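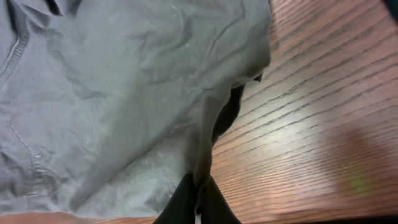

图4-1 木桌面上未经整理的灰色织物,左上方可见一道缝线

第四章 折叠:从一团布到一件叠好的衣物

本章要点
读懂衣物的缝线、边缘和门襟
摊平、对齐、对折的基本手法
裤装与短裤的折法
厚绒面料与薄棉面料的区别
叠好之后怎样摆放

建议课时:讲授两课时,练习四课时
课前准备:每人自带上衣一件、长裤或短裤一条,不必熨烫

4.1 先看,再动手

刚从篮子里拿出来的衣服总是一团。许多同学的第一反应是抓住两个角用力一抖,抖完就折,折完发现左边比右边长出一截,只好拆开重来。请大家把这个习惯暂时放下,先花十秒钟看一看眼前这团布。真的,十秒钟就够,而且这十秒钟非常有意思!

一件衣服无论揉成什么样子,它的缝线总还在原来的位置上。侧缝、肩缝、裤内缝、袋口的明线,都是裁缝留给我们的路标。在图4-1这样的一团布里,褶皱有深有浅,方向也乱,可是那道略微凸起的缝线很容易和褶皱区别开来:褶皱一拉就没有了,缝线拉不掉。找到一道缝线,顺着它摸到头,往往就能摸到下摆、领口或者裤脚,整件衣服的方向也就清楚了。

练习时请分三步做。

第一步,把衣物放在桌面上,不要抖,用指尖找到任意一道缝线。
第二步,沿着缝线走到它的尽头,说出这里是衣服的哪个部位。
第三步,从这个部位开始,一点一点把布向外拨开,直到整件衣服平铺。

第三步里的“拨”字很要紧。手掌放平,从中间向外推,力气要轻。拽着一个角硬拉,针织和绒面的料子会被拉长变形,刚摊开时看不出来,折到第二折就歪了。

桌面也要讲究。木桌面最合适,有一点摩擦力,布铺上去不会乱跑。玻璃台面太滑,初学者容易手忙脚乱。床铺软,一压一个坑,对齐的时候边线总是弯的。家里实在没有合适的桌子,可以在地板上铺一块干净的旧床单,跪坐着叠,也很好用。

几件衣服混在一起的时候,先分开,再摊平。深色的小件最爱藏在大件底下,一双黑袜子夹在绒衣里,叠完了才发现中间鼓起一个包,这样的事几乎每个班都会碰到。

4.2 裤装:从腰头开始

上衣的折法留到第五章,我们先学裤子。理由很简单,裤子的结构左右对称,腰头又是一条现成的直边,最适合用来建立“对齐”的手感。

拿到一条裤子,先处理腰头。扣子、拉链、系带都要归位,该扣的扣上,该拉的拉好。腰头没有扣上就对折,两片前身会错开,门襟处鼓起来,整条裤子叠完总像在撅着嘴。金属扣的裤子尤其要注意,扣子应当朝里还是朝外,本书的做法是朝外:扣面朝外,叠好以后不会硌在两层布之间,压久了也不留圆印。

接下来是对折。两只手分别捏住腰头的两端,让左右侧缝重合,提起来轻轻一顿,裤腿自己就垂顺了。这一顿是全章里最让人痛快的动作,练熟以后,布料落下去的那一声轻响会让你觉得叠衣服是一件很享受的事。放回桌面后,用手掌从腰头向裤脚推一遍,把空气赶出去。

裆部会凸出一个小三角,把它向内折进去,让裤子的外形接近一个长条。短裤做到这里,再对折一次就完成了。长裤需要从裤脚向腰头折三折,最后一折停在离腰头两指宽的地方,不要盖住腰头,这样竖着放的时候一眼就能认出是哪一条。 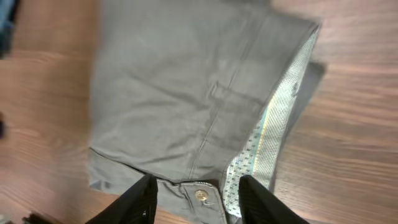 有位读者来信说,自己多年来一直把扣子扣好、朝里叠,理由是扣面朝外容易刮到旁边的针织衫,她有一件毛衣就这样被勾出过线头。她还建议,和毛衣放在同一个抽屉里的裤子,可以在扣子上盖一块手帕。

这个意见提得好,我们把它收进正文。朝里朝外各有道理,要看裤子和谁做邻居。裤子单独一格,扣面朝外;和针织物混放,扣面朝里,或者照来信的办法盖一块软布。请同学们在练习时两种都试一试,压一个晚上,第二天早晨对比布面上的痕迹,把结果写在练习册里。

4.3 面料会说话

同样的折法,换一种料子,手感完全两样。本节只讲两类最常见的。

平纹棉布表面光滑,折痕清楚,一压就定型。它的好处是听话,坏处是记仇:折错一次,那条线会一直留着。所以薄棉裤子在下手之前必须摊平,边线对不准就不要压。浅色格子或印花的料子有一个天然的便利,花纹本身就是尺子,让上下两层的纹样对上,侧缝多半也就对上了。

绒面和抓毛的料子厚而蓬松,折下去会自己弹起来。对付它的办法是少折。能两折就不要三折,每折一次都用前臂轻压几秒,让绒里的空气慢慢跑掉。切记不要用拳头砸,绒毛倒伏以后会出现一块一块发亮的印子,刷起来很费工夫。

想知道手里的料子属于哪一类,可以做一个小试验。取衣物的一角,对折,用拇指和食指捏住,默数五下,松开。折痕清清楚楚留在那里的,按薄棉处理;慢慢鼓起来的,按绒面处理。介于两者之间的料子很多,比如卫衣布,正面光、反面绒,这时以厚度为准,厚的少折。

光线也能帮忙。把桌子搬到窗边,让光从侧面斜着照过来,布面上的高低起伏立刻显出来,哪里没有推平、哪里还窝着一个褶,看得一清二楚。正上方的顶灯把一切都照得平平的,反而容易漏看。傍晚练习的同学可以用一盏台灯放在桌角,效果是一样的。
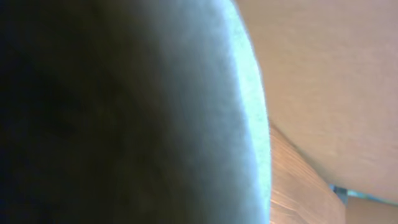

侧光还有一个用处,就是检查绒面的毛向。顺着毛摸,颜色浅一些;逆着毛摸,颜色深一些。几件同色的绒衣叠在一起,毛向一致,整摞看上去就格外整齐,这点小心思花不了多少时间,做出来却很漂亮。

4.4 叠好以后放在哪里

叠好的衣物有两种放法,平摞和竖立。平摞省事,适合厚衣服,缺点是拿最下面那一件时上面的都会散。竖立适合薄衣服和裤装,一排站在抽屉里,折边朝上,像书架上的书脊,想穿哪件抽哪件。

竖立要求每件衣服的宽度相近。开始时可以剪一块硬纸板做样板,折的时候垫在布下面,折完抽走。本书配套的Rostano练习册末页印有样板图,沿虚线剪下即可。练习三四天以后手上有了尺寸感,样板就可以收起来了。

抽屉不要塞满。留出一只手能伸进去的空当,衣服才站得住,也才拿得出来。

课堂练习

一、取一件揉乱的上衣,按4.1节的三步摊平,同桌在旁边观察,记录你最先找到的是哪一道缝线。

二、用同一条裤子分别按扣面朝外、扣面朝里各叠一次,隔夜后比较。

三、找一件薄棉衣物和一件绒面衣物,各做一次捏角试验,把折痕画下来。

四、在家中整理一个抽屉,裤装全部竖立。一周以后打开看看,哪几件倒了,想一想是宽度不齐还是空当太大。

本章练习合计17分,其中第四题占8分,其余每题3分。练习记录请写在Rostano练习册第108页的表格里,下一章开始上衣的折法时还要用到。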